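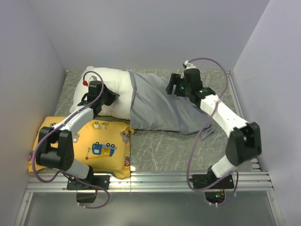
April, notebook, two-arm cell, pillowcase task

Usa asked for a written view on the Skuda handling rules before we sign up to them. I've now read the draft twice. Eleven numbered rules, and I'd keep maybe half. Notes below as I went, not tidied.

**Rule 1, "the workspace shall be cleared of all items not part of the task."** Fine in principle. It doesn't say what counts as part of the task. We have a white pillow, a grey case and the yellow cushion with the cartoon trucks on it, and I can argue the cushion either way. If it's there to give the arms something soft to work round, it's part of the task and should be on the sheet. If it isn't on the sheet, out it comes. What I don't want is a rule that lets us decide afterwards, depending on how the run went. Proposed wording: every object inside the walls is listed before the run starts, by name, and the list is not edited.

**Rule 2, warm-up.** 10 minutes of slow motion before the first run of the day. No reason given in the draft. I asked Jamshid where it came from and he thinks it was copied from the Lurov manual, which is for a much bigger arm with oil in it. Ours have no oil in them. Leave it out until somebody shows me a plot.

**Rule 3, cable dressing.** This one I take seriously and the draft treats it in one line ("cables shall be managed"). Managed how? The purple cables need enough slack for the wrist to turn over, and the slack has to go somewhere, and where it goes at the moment is under the rail. 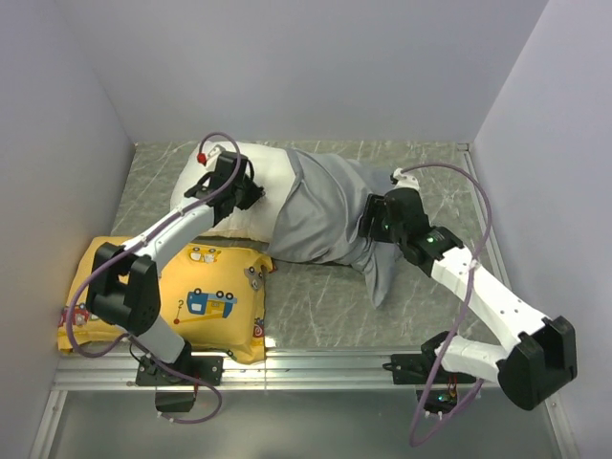 Slack that's right for one pose is wrong for another, so a single figure in millimetres is no use. The draft has 250 mm as the "maximum free loop" and I can't find anyone who will own that number. I'd sooner have a check: drive each arm to its furthest reach, then fold it up as tight as it goes, and look at the loop both times. If it can catch on anything in either position, redo it. Takes no time and a new starter can do it.

**Rule 4, one arm holds, one arm moves.** The draft says "at no time shall both arms move while in contact with the same item". I see why they want it. With two arms pulling on one piece of cloth you get forces nobody planned. But it rules out half of how a person puts a pillow in a case, and it will make the task slow and odd. Lamai reckons the real hazard is two arms pulling *apart*, and that moving together in the same direction is no worse than one arm moving. I agree with her but we have no measurements. Not tested, so don't write it as if it were.

**Rule 5, grip on soft goods.** Long section, the worst of the lot. It wants grip "sufficient to retain the item without visible deformation". Whoever wrote that has never picked up a pillow. A pinch grip on stuffing deforms it, that's how it holds. Under this wording every good grasp we make is a breach and we'd be logging faults all day.

What matters is whether the cover is any the worse when you let go. So inspect the cover, seams first, and keep off the seam if there's plain cloth to be had. 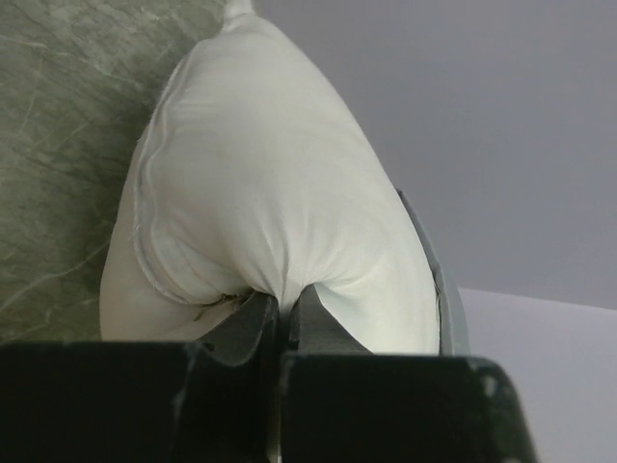
Samran disagrees with that last part and wrote so in the margin of my printout: the seam is the strongest bit of the cover, he'd grip there on purpose, and a rule telling people to avoid it would push them on to the thin cloth where a tear goes a long way. He also wants to know who decides what "plain cloth" is when a policy is choosing the grasp and no person is.

Fair point, the second one especially. A lot of this draft is written as though someone stands there picking each grasp by hand. On the first point I'm not convinced. Strong when new, perhaps. A seam with stray threads has already told you something, and I'd not pull on it to find out what. We left it as: inspect before and after, write down where the grip was, don't ban anything yet.

To do: ask Anika if Sukprasert have anything written down on stitched covers. They handle enough of them.

**Rule 6, wrist camera view.** "The point of contact shall be visible at all times." Good rule, only one I'd sign as it stands. Small worry that people will read "visible" as "the camera is on". I'd add that both fingertips must be in view when the grip closes, and that someone looks at the picture before the first run, not after the last.
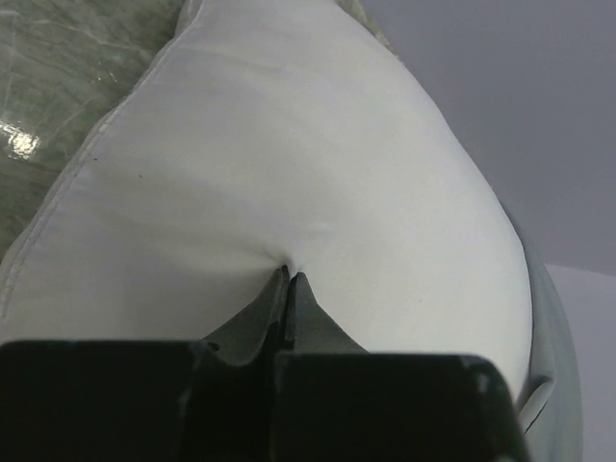
*Wrist view, both fingertips on the cover, piped seam to the left.*

**Rules 7 to 9** are paperwork. Sign-off by 2 people for every change of gripper setting. At Zarholm they tried this and (Jamshid again, so second hand) the second signature was always the same person, done in a batch after lunch. A signature you can give without looking is worse than none. Ask for a reason in the log, one line, and skip the signing.

**Rule 10, stop button.** Yes. Obviously. But it should say to press it at the start of each session to see that it works.

**Rule 11** refers to Annex C. There is no Annex C in my copy. Usa to chase.

Where I've got to: adopt 6 and 10, rewrite 1, 3 and 5, argue about 4, drop 2, and send 7 to 9 back. Samran wants his objection on seams recorded next to rule 5 and not buried at the end, so it stays where it is.

Still need a one-page sheet for the cell door. Object list, cable check, cover check before and after.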